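The Night Shift at Kelov

The cell stopped at ten past three in the night, and my telephone rang twelve minutes later. I drove to Kelov in my house slippers, which I noticed only at the gate.

I had looked after cell 3 since April. It takes old computers apart and puts them together again, and it does this well when its fingers agree about where they are. That night they did not agree. On the panel stood fault 3549, and the Tollell manual says about this fault only: "Contact your supplier." The supplier was Solanki, and Solanki slept.

So I made coffee and did what my first foreman in Prullness had taught me. I sent the arm home, wiped the finger pads with a dry cloth, and closed the gripper on nothing, slowly, listening. On the third closing I heard a small click, like a teaspoon put down in another room. One screw of the left finger had come loose by half a turn. I tightened it, taught the height over the socket once more, and set the speed to the lowest value.

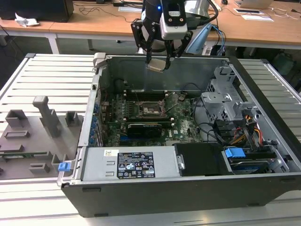

I kept my hand on the stop button, and I must confess that I also held my breath. My daughter learned to walk in the same manner, between the stove and the table, with my hands open behind her back.

"Slowly," I said aloud, although the speed was already set and could not become slower.

The fault did not return. I wrote the screw in the logbook, with the time, and under it I wrote that we need a better manual. Then I sat with the cold coffee until the morning people came, and the first of them looked at my feet.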